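# Tarar T2 teleoperation handset, after one month on the bench

**Bought from:** Brandance, with our own lab money
**Price paid:** 1,555 dollars
**Used on:** a KUKA arm, bin picking demonstrations
**Score:** 7 out of 10

We teach picking by doing it ourselves. One person drives the arm through the task, the controller records the motion, and the recording goes into training. For two years we did most of that by hand guiding, with someone leaning over the bin and pushing the wrist where it needed to go. That works, but your forearm ends up between the tool and the objects, and people get tired and start taking shortcuts. Muireann Ó Riain ordered the Tarar in May so we could stop doing that.

## Setup

The handset, the base station and the software all come in one box. Pairing took 9 minutes. Getting it to talk to our arm took the rest of the afternoon, because the manual covers one network layout and we have a different one. Narnley, who make the driver, answered my email the next morning with the two lines I needed. Those two lines should be in the manual.

The handset weighs less than I expected. There is a trigger for the gripper, a thumb button that acts as a clutch, and a dial for motion scaling. You hold the clutch to move the arm and let go to reposition your hand. Most of our operators had it after 20 minutes. Eimear Mac an tSaoi had it in five, but she has used the old Jomberg unit for years and the controls are close to the same.

## Driving it

Translation is good. At half scale I can bring the fingers down beside a small item and stop where I mean to. There is a little lag at full scale, enough that I don't use full scale inside the bin.

Rotation is weaker. The wrist follows yours, and your wrist runs out of range well before the robot's does. You clutch, turn your hand back, and go again, and every one of those pauses ends up in the recording. We trim them afterward. The Jomberg has a separate twist knob and I miss it.

There is no force feedback, only a buzz when the load passes a limit you set. Out of the box the limit is too high. Turn it down before you let anyone near a hard bin wall. Flat items against the floor are where I notice the missing feel most – a comb gives you very little to get hold of, and with hand guiding I could tell through the arm when the fingertips touched down.

Cables are your own problem. The handset is wireless but the arm isn't, and the software knows nothing about the bundle around the wrist. Plan your approach so you don't wind it up, and stand where you can see past it. 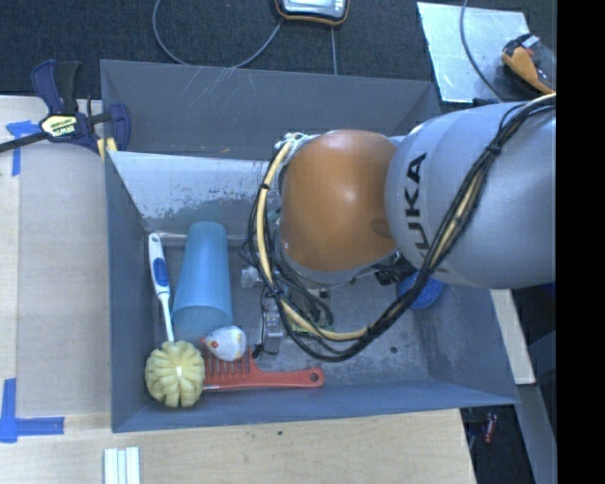
*Bin with the cup, dish brush, comb and bird toy. The cup is on its side.*

Mixed bins like this are most of our work. A cup on its side is a fair test for any handset, as you have to pick an approach and commit to it. With the Tarar I usually line up high, lock rotation, and come straight down. The rotation lock is a double tap on the clutch, and it's the best feature on the unit.

## Recording

Files are saved per attempt, with gripper state and timestamps. You can mark an attempt as bad from the handset, so you don't have to walk to the keyboard. The file names are only a running number, though, and the count resets when you restart the software. We lost a set of 24 demonstrations that way in the first week – the new session wrote over them without asking. Make a new folder each time.

Battery life covers a morning. It charges over lunch.

## Who should buy it

If your task is mostly reach, grasp and lift, it's a clear step up from pushing the arm around. If you need a lot of wrist turning, try the Jomberg first. We're keeping ours, and Muireann has asked Brandance for a price on a second one.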